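7. When a pick goes wrong: stalls, slips and crowded trays

Most faults on the Kodurik two-arm sorting cell clear up in a minute or two, and it's really satisfying to see the pair working again! Please read the caution before you touch anything.

CAUTION: A stalled arm is still powered. Press the stop button and keep your hands out of the trays until both arms are parked.

7.1 Left arm stops beside an item (fault 20)

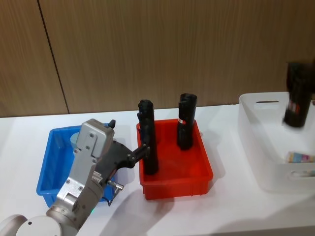

Left gripper at the red tray, with the white basket on the right.

1. Press Stop, then Hold.
2. Open the left gripper from the panel. Leave the item standing.
3. Look at the finger pads. Wipe off any dust or fluff with a dry cloth.
4. Choose Retry Pick.

Note: If fault 20 comes back, check the gripper cable next. A plug that has worked halfway out gives the very same code, and that one fooled us for most of October.

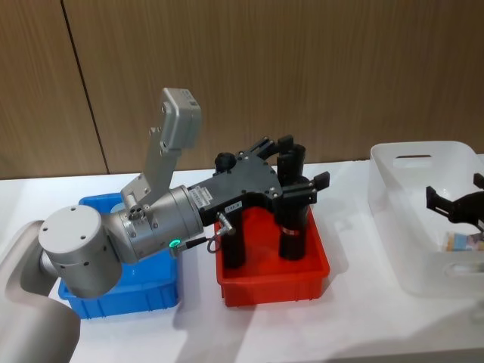 5. With the power off, push the cable plug in until it seats.
6. Power up and run the wrist through its full range at 40 percent speed. Watch the cable the whole way; it should never pull tight.

7.2 Both arms hold at the red tray (fault 600)

The cell locks both arms when their paths come too close. That's the safety zone doing its job, so please don't widen it to get rid of the message.
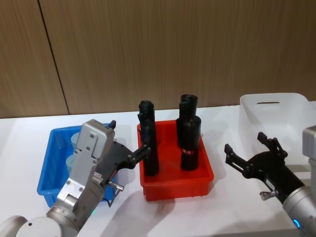
Three black items upright in the red tray, right gripper open.

1. Press Stop. Park the right arm first, then the left.
2. Stand up any item that has tipped, and leave finger room between neighbors.
3. Run one arm at a time before going back to paired mode.

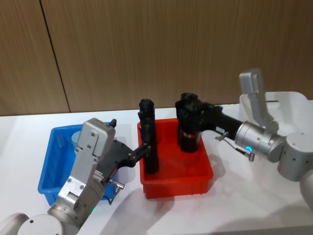 4. In paired mode, set Release Order to Right First. Milagros Ñahui found this setting on the Tomoana line and it's a beauty: the left arm waits for the right one to clear the tray before it lifts.
5. Write the fault in the log with the cycle number (ours read 3,403 the last time) and send a copy to Nilton Bermúdez at Sallside.

CAUTION: If an arm moves after Stop has been pressed, cut power at the wall and do not restart.

Section revised Mar 5, 2020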